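Toddale group opens up its planner for two-armed home robots
Nov 7, 2024
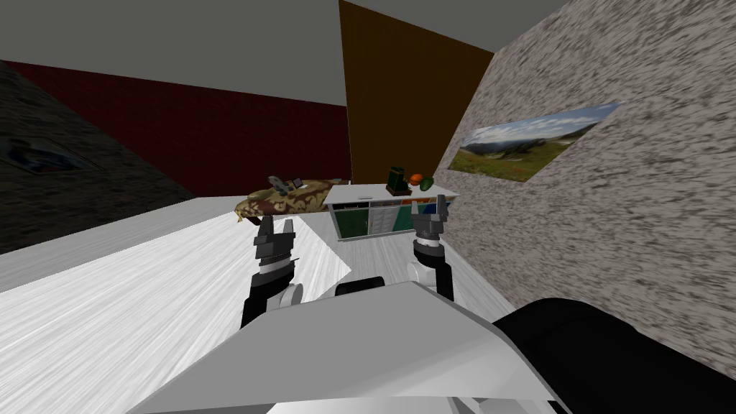 Canine, the motion planning package that a small group in Toddale has been building for the better part of three years, is out in its first public release, and anyone with a reasonably recent computer and a little patience can download it and try it on a simulated robot this evening. The package takes a plain request, such as fetching a piece of fruit, and works out where the robot ought to stand, which arm it ought to use and how both arms should travel so that they stay clear of the furniture and of each other. It comes with a collection of simulated bedrooms, and they are a cheerful jumble, with a camouflage blanket on the bed in one of them, a brick wall in deep red behind it, and an orange sitting on a white cabinet next to a second, green fruit, a short way beyond the robot's right gripper. The fruit, as it happens, is what a good many of the early testers spent their first hour on.

Isamu Tsuji, who started the project and still answers most of the mail himself, says the idea grew out of a long and rather discouraging August. The group had a planner that handled one arm very nicely. They added a second arm in what they believed would be a week's work, and found that the two spent most of their time politely waiting for each other, or else setting off together and stopping halfway with their elbows nearly touching.

"We had written it as two planners that exchanged notes," Tsuji said when we reached him by phone. "Each one was perfectly sensible by itself. You would watch the left arm give way to the right, and the right give way to the left, and you could go and make a cup of tea and come back and they'd still be at it. I'm fond of that version, but I wouldn't let it near a kitchen."

The version released this week treats the base and both arms as a single thing to be planned for, and that is a heavier sum for the computer to do. To keep it manageable, Canine first makes a quick, rough plan using simplified shapes for the robot and the room, then goes back over it with the detailed shapes and repairs only the stretches where something comes too close. Tsuji compares it to penciling in a route on a road map before worrying about which lane to be in. Users who would like to see the penciled version can turn it on in the viewer, where it shows up as a thin line trailing from each gripper, and it's well worth doing at least once, if only to see how much the second pass tidies up.

The release includes 445 furnished rooms, along with a tool for building more. Furniture can be moved, walls can be given a different surface, and small things can be scattered over beds and cabinet tops either by hand or by a random draw. The random draw has a seed number, so a troublesome arrangement can be saved and sent along to somebody else, and the group would be very glad to receive the troublesome ones. More than 2,000 saved plans are included too, mostly for comparing one set of settings with another.

Perception gets a lighter treatment for the time being. By default the planner is simply told where everything is, straight from the simulator, and this makes it much easier to tell a planning mistake from a seeing mistake. A second mode, called Mellau after the village where two of the group once shared a very rainy vacation, makes the planner rely on the robot's own view and lets it be wrong about what is behind things. Mellau is marked as experimental, and Tsuji asks people to take the label seriously. Low, wide furniture gives it particular trouble at present, with the far edge of a bed or a cabinet top often guessed a little short.

Readers who have followed the project since its early notes may remember Ikeda, the old viewer, with its gray windows and its habit of forgetting the camera position every time a room was reloaded. Ikeda has been retired, and its replacement runs in a web browser and remembers where you left it. Old Ikeda recordings can still be opened, although the colors may come out darker than they used to, and there is a short page in the manual on how to fix that.

As for what comes next, the list is long and the group is small. Doors and drawers are at the top of it, as the present release can reach for things on a surface but has no notion of opening anything. Handing an object from one gripper to the other works in the test rooms when the object is light and simple in shape, and is turned off by default until the team is happier with it. The issue list already has 713 entries, a fair number of them written by Tsuji to himself in the small hours.

Canine is free to use for study and for commercial work alike. The download page has the package, the rooms and a first tutorial that takes 20 minutes, and questions can be sent to the mailing list, where beginners are welcome and replies usually arrive by the following morning, Toddale time.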